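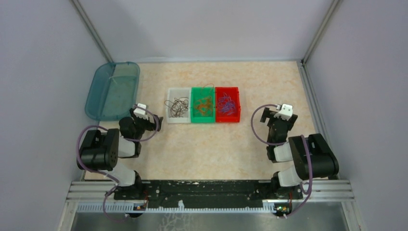 Evaluating the Wurnar Two-Arm Bench Kit: Final Report

1. What we were asked to do

The Wurnar kit is sold to schools as "ready to teach in an afternoon." Our assignment was to check that sentence. It took us until December to agree on what "ready" meant, and we had the rest of the year for "afternoon."

The test task was sorting wires. There are three bins, white, green and red, and a fourth tray in teal that the manual calls the staging area and then never mentions again. Wires go from bin to bin by color. A person can do this while talking on the phone. The arms need more quiet than that.

2. Setup

Assembly took 8 hours over two sessions. The manual is 90 pages long, and the page on routing the purple cables is a drawing of a finished kit with an arrow pointing at it. We routed ours in big loops and hoped. Both arms passed the self-test on the second try, after we found out that the first try had been testing the demo file. 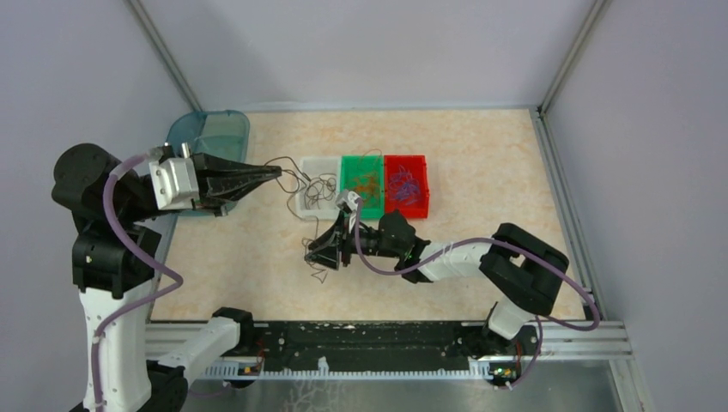
The two arms at work on the wires
Test operator: Kourosh Najafi, team lead, Kenuvside Senior Robotics

3. Wire trials

We logged 1,341 grasp attempts. Thin wire is a mean thing to hand a gripper. It bends, it springs back, and it likes to bring its friends along when you only wanted one. The dark wires in the white bin were the worst. Picking one up was usually fine. Picking up only one was a matter of luck and bin position, and we have the spreadsheet if anybody wants to be sad.

Using both arms together helped, with one holding and the other pulling. The Nikzad control software lets you record this by hand and play it back, and that part of the product is very good. The undo button is less good. It undoes the whole recording.

4. Fingers

The grippers have tapered fingers, and the narrow tips are the best idea in the kit. They reach into a tangle without flattening it. We also tried the Banura soft pads, sold separately, and took them off after 4 trials when the wires began sticking to them.
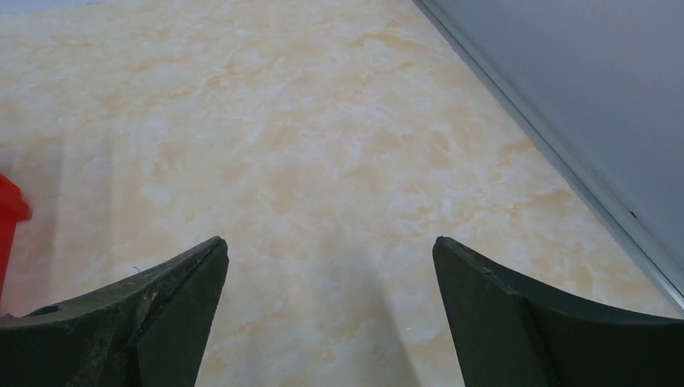 Figure 3. Wrist camera view with the gripper open. Note the scuffs on the left finger.

Wear is our main complaint. A school will want spare fingers, and the price list has them under "decor."

5. Verdict

Buy it if you have a patient teacher and a spare weekend. We scored it four out of five for hardware and two for the manual. The raw logs are in the shared folder under "final_final."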